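5. Arranging the Skimell tulips

1. Stand the vase on a level surface and fill it to 80 mm.
2. Put the white and yellow stems in first, leaning outwards.

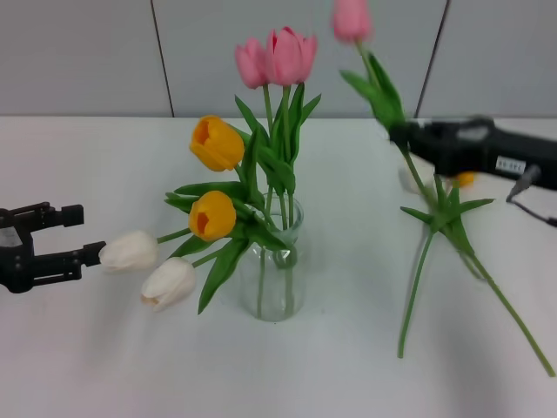
Fig. 1 – White and yellow to the left, pink at the top.

3. Add the pink stems last and keep them tallest. 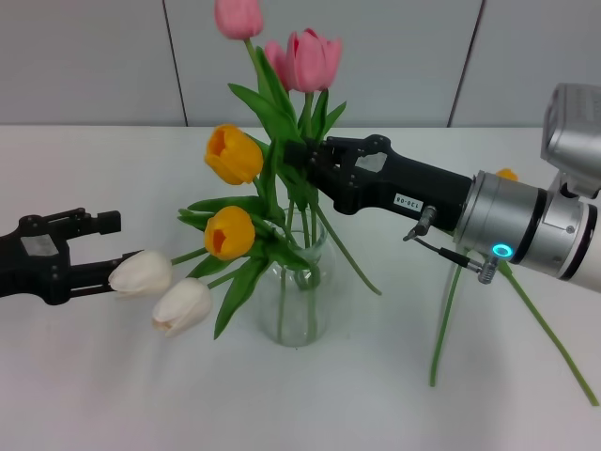

Fig. 2 – Three pink tulips above the yellow.

4. Turn each pink bloom until its leaves sit clear of the next.
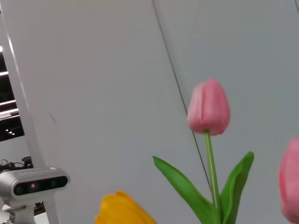 Caution: do not bend a stem sharply near the bloom.

Comments (2)
Mine droop – shorter vase?
Worked fine with a jug.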